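Skustel Tabletop Sorting Kit: review

Skustel sells this as a set of add-ons for people who already own a small robot arm. You get a bag of coloured shape blocks, a wooden work board, printed markers and a download with the task sheets. The arm is not included, and neither is the base you fix the board to. I bought the kit in February for the workshop in Donundale and have used it most weeks since.

Setting up

Fixing the board down took longer than I expected. The holes did not line up with our base and I had to drill new ones. After that it stayed put. The instructions are a folded sheet with small print, and the drawing for the marker position is wrong in the first version. The one on the Skustel website is correct, so use that.

Calibration is done from your own software. We run Dobos, which read the marker at the first try. A friend's older copy of Drillitach needed an update before it would load the task sheets.

The blocks

There are 8 in the standard bag, two each of blue, red, yellow and green. They weigh very little, and a clumsy push from the arm sends them across the board without hurting anything. The colours are far enough apart that our camera has never mixed up two of them, even late in the afternoon when the light in the workshop is poor.

The shapes are where the work is. The cube is easy. The cylinders are fine if you come at them straight. The stars and the heart are a different matter, as a push on one of the points turns the block before it moves it, and our arm then has to go round and try again. The triangle does the same to a lesser degree.
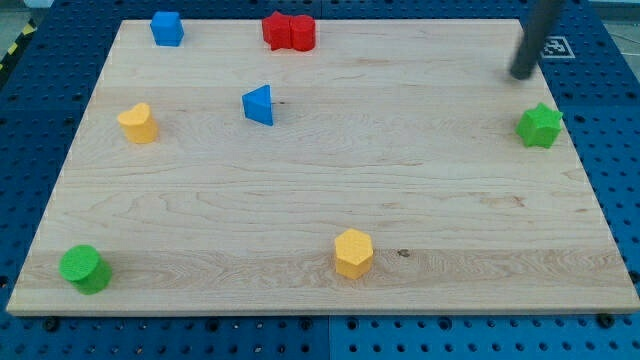 The full set of blocks on the board, before grouping by colour.

Task sheets

The download has 11 tasks. The first 4 are simple moves, such as putting one block next to another. The later ones ask for lines, corners and colour groups. We ran 500 attempts at the colour grouping task and the blocks show hardly any wear, apart from one corner of the cube, which has gone a bit soft.

I would have liked a few tasks with a time limit, and a spare heart in the bag. Skustel does sell single blocks but the postage costs more than the block.

Good points: light blocks, clear colours, steady board, sensible order of tasks.

Bad points: poor printed instructions, hole spacing, dear postage on spares.

Worth buying if you have an arm already and want something to test pushing on. If you only need to practise picking up, a cheaper set of plain cubes will do.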